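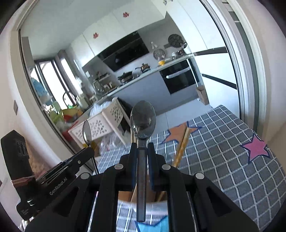 Robotics Club Sorts Spoons, Promises More

Oct 16, 2021

The student robotics club at Clerska College has spent its fall term on cutlery. Members use hand-held grippers to pick up kitchen utensils, from teaspoons to serving spoons, and record each attempt. The recordings are meant to teach a robot arm to set a table by spring.

Whether they will is an open question. The club began in September with a plan for 190 recorded tasks and has finished 90. It has yet to run any of them on an arm. A progress note calls the early results "very encouraging" but gives no success rate, and a request for one was not answered before this item was posted.

The project, named Lendier, is paid for with a small grant from the Kalogeropoulos Fund, which also backed the club's dish-stacking entry 2 years ago. That machine placed last of 3 at the regional meet and was taken apart for its motors.

Lendier has a public demonstration set for the end of term. The club has not said if the arm will be working by then or if students will be holding the grippers themselves.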